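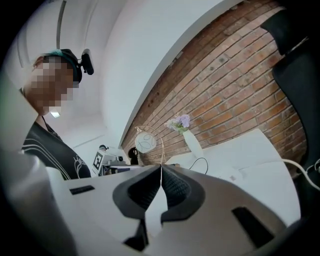 Collectibles Support > Statues & Light-Up Figures > Lighting faults

Ticket 2718
Opened: 20 August 2025
Customer: Nuria Esteban
Item: Murkero Lantern Knight, resin statue with lit base, limited run of 2000
Bought from: Dridberg, Ponville shop
Status: Resolved, spare part owed

Original message from customer

Hi, got the Lantern Knight as a present to myself, been on the shelf since January, no bother at all until this week. Now the lantern flickers then goes off. The base ring stays lit the whole time, only the lantern goes. New batteries in, same thing. Tried the USB lead too, same. If I nudge the left arm it comes back for a bit. Don't want to force it, paint on the elbow is lovely and I've read about people snapping theirs. Certificate and box all kept. Help please!

Nuria

First reply

Hi Nuria, thanks for getting in touch, sorry about the lantern. Sounds like the arm contact and not the bulb. Base ring and lantern share a switch but the lantern gets its power up through the body and out at the shoulder, so if the ring is fine the battery box is fine.

Please don't glue anything yet. And please don't twist the arm while it's switched on.

Can you check:

- is the arm pushed fully home? should be no gap at the shoulder, the cloak edge should sit over the join
- does the lantern come off the hand on yours? early ones yes, later ones are fixed
- any green or white crust on the peg when you pull the arm out
- what's printed under the base, next to the Murkero stamp (a letter then a number)

Pull the arm straight out, towards the side, not up. It's a magnet plus a keyed peg so it'll resist then let go all at once. Do it over a towel.

Customer reply

Ok arm out. Bit scary but fine. No crust. There was a gap, very thin, I could get a bit of paper in it. Lantern does come off. Under the base says B3.

Put it back, pushed hard, came on, stayed on through dinner, then off again. Gap is back?? It's like the arm creeps out on its own.

Internal note

B3 base = early batch. Known thing on these, peg is a hair too long for the socket, so the magnet never quite closes and the weight of the lantern walks it out. Aguirre in the workshop had the same on a shop display piece. His fix was to clean the socket out first, there's nearly always a blob of paint at the bottom from the factory. Only sand the peg if that doesn't do it. Do NOT tell customers to sand the contact end!! Previous ticket went badly.

Checking stock for spare arms. Ponville say none on the shelf, will ask the main store.

Second reply

Hi Nuria, great, that narrows it down. B3 is an early base and what you describe fits a fault we've seen on that batch. Steps below, go slow.

Switch off, batteries out, USB out.

Arm off again, lantern off the hand, put both somewhere soft.

Look down into the shoulder socket with a torch. You want to see bare metal at the bottom, a small ring with a dot in the middle. If there's a dark shiny lump over part of it thats paint.

Wooden cocktail stick, work the lump loose. No metal, no screwdriver, no nail varnish remover (it'll take the cloak finish straight off). Tip the statue forward and tap the back gently, the bits should drop out.

Wipe the end of the peg with a dry cotton bud.

Arm back in with the lantern still OFF. Should click properly now. Try the paper again.

If paper doesn't go in, add the lantern, batteries back in, leave it running for an evening.

One more thing, you said you nudged the arm to bring it back. Please stop doing that for now, the wire behind the contact is very thin and that's the bit we can't mend easily.

Customer reply

Yes! There was a lump. Came out in two pieces, one was bigger than I expected. Arm clicked this time, it never clicked before, not even when new. Paper won't go in. Lantern on now, will leave it and report back.

Also while I had the torch out, tiny chip on the inside of the hand where the lantern handle hooks on. Think that's from me taking it off. Can it be touched up? And does any of this affect the certificate, I'm not selling but my brother keeps asking.

Third reply

Glad it clicked. On the chip, yes, don't bother with a paint pen, the metallics never match. We can send a replacement hand, it pulls off at the cuff like the arm does. No charge on a B3.

Certificate is for the numbered base, so cleaning the socket or swapping the hand makes no difference. Keep the old hand in the box though, some buyers like to have all the orignal parts.

Dusting, as you didn't ask but everyone does next: soft make up brush, dry. No sprays near the lantern.

Customer reply

Still on this morning, no flicker. Turned it off to give it a rest. Really pleased, thank you, and please thank Aguirre too. Yes please to the hand, same address as the order.

Internal note

Lighting fault fixed, closing that part. Hand requested from Dridberg main store, waiting on them. Add the paint lump step to the B3 help page, at the moment it only says "check batteries" which is no use to anyone with this fault. Leave ticket linked to parts order until the hand goes out.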